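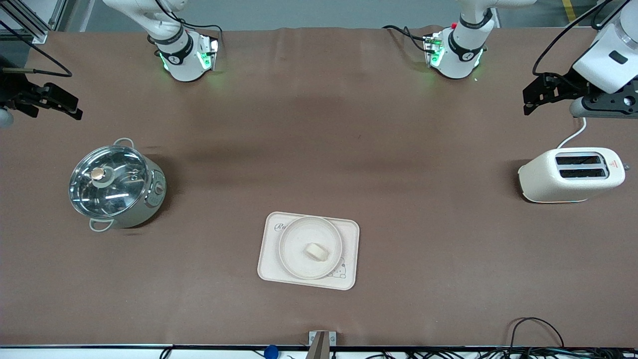

Posted April 18, 2025

The second bench has to be ordered before the end of the month, so I spent most of this week on the spreadsheet. I said in December that I would write up what the first one cost us in the places we hadn't planned for. I'm doing it now mainly so Wai-kit Liao stops asking me for the numbers.

The arms were the easy part. We got one quote for the pair, argued over the delivery date, and signed. Everything else was on a line called "bench and misc." and that line was wrong by a lot. We budgeted $309 for clamps, cable, table covering and the things that go on the table. By the time we closed the project the line stood at $1,013. Nearly half of that was cable and mounting parts, bought in small orders from Skirkitz with shipping on each one. For the new bench I have a single cable order, with spares, and I added three clamps.

Wing-sze Lam wants the kitchen items split out on their own line and I agree with her. The first time, we picked them up as we went, a toaster one day and a pot another, and they were all charged to whoever had the card. The setup we run now has a steel pot with a glass lid and a tray with a plate on it. None of it is expensive. It gets handled all day, though, and Hanna Harasym has asked for duplicates of anything we use in more than one task. I put in two of each. 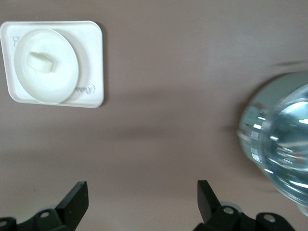
Gripper fingers are the line I changed the most. The first budget had no spares at all, and Plaren's lead time on a replacement pair is 11 working days. I'm ordering three pairs with the arms this time. We will stay with the plain black upright blades for now. Ermanno Costa would like to try a softer pad from Lowther, and his case is mostly about shapes like the white lid in the square tray, where all you get to hold is a short tab, and about glass. I left him a small amount for one test set. If they work we can order more in the next round.

Wrist cameras are the same model as before, plus one spare. I looked at the better Gudora unit and the price was fine, but it needs a different bracket and I don't want two kinds of bracket in the building.

Still open: the table itself. Evaristo Bortolotti thinks we should go deeper so the cables have somewhere to sit at the front. I need to measure the door first.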